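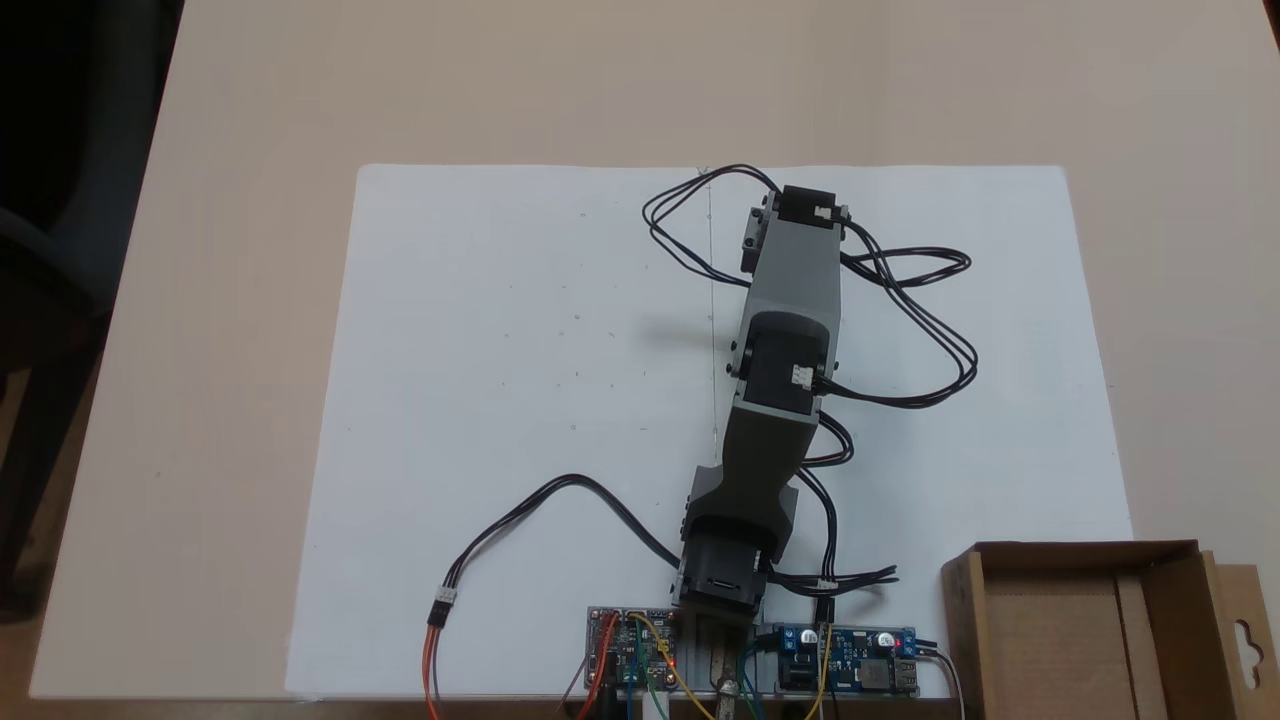
Bench arm with gray 3D-printed links and black servo motors, control board and power modules at its base. Tralodport workshop, June.

Visit report: Tralodport, small-arm workshop
Purpose: input for the equipment plan, teaching and light handling cells

The visit covered the assembly room, the test benches and a short meeting on pricing. We went in with a budget line of 4000 dollars and one question, whether to buy finished arms from Drindetus or build from printed parts and hobby-class servos as Tralodport does. The budget line has to cover everything up to first use, including spares.

Tralodport prints its own links and brackets. The servos, boards and power modules are bought in. The bench unit we were shown lay flat on a white sheet with its electronics next to the base, which made it easy to follow the wiring. Servo leads are left long at this stage and hang in open loops beside the links. On a finished unit they are clipped down. Our note for the plan is to budget for cable clips and sleeving, which are missing from the parts list we were sent in advance.

Power is handled by separate modules beside the control board. The workshop prefers this to a single combined board because a failed module can be swapped without touching the control side. The drawback is more connectors. Staff named loose plugs as their most common fault, ahead of stripped gears and cracked prints.

Costs

The quote for our configuration is 2358 dollars. It includes the arms, boards, power modules and one set of spare brackets. It does not include spare servos, a bench supply, mounting plates or shipping. Servos should be treated as a consumable. Tralodport keeps 5 on the shelf for each bench in regular use, and we should copy that figure until we have records of our own.

Drindetus sells only assembled arms with a service contract. Its price for the same number of units is above our limit before the contract is added, so it stays in the plan as a fallback for next year. Kolev resells the servos separately and may be cheaper for the spares. A quote has been requested.

Labor is the weak point in the comparison. The build instructions run to 101 steps, and the workshop could not give a time for a first-time builder. We have entered two working days per arm as a placeholder. If our technicians need longer than that, most of the saving over Drindetus is gone.

Space and handling

Each bench needs clear room for the full reach of the arm plus the electronics. The benches at Brevach are shallower than the ones we saw, so they need measuring before the order goes in. Base mounting is also open. Tralodport bolts its arms to a plate for load tests and sells the plate separately.

Open items

Kolev quote for spare servos.
Bench depth at Brevach.
Written lead time from Tralodport. We were told three weeks, verbally.
Print files: whether the purchase includes the right to print replacement links in house.

The order is on hold until the print file question has been answered in writing.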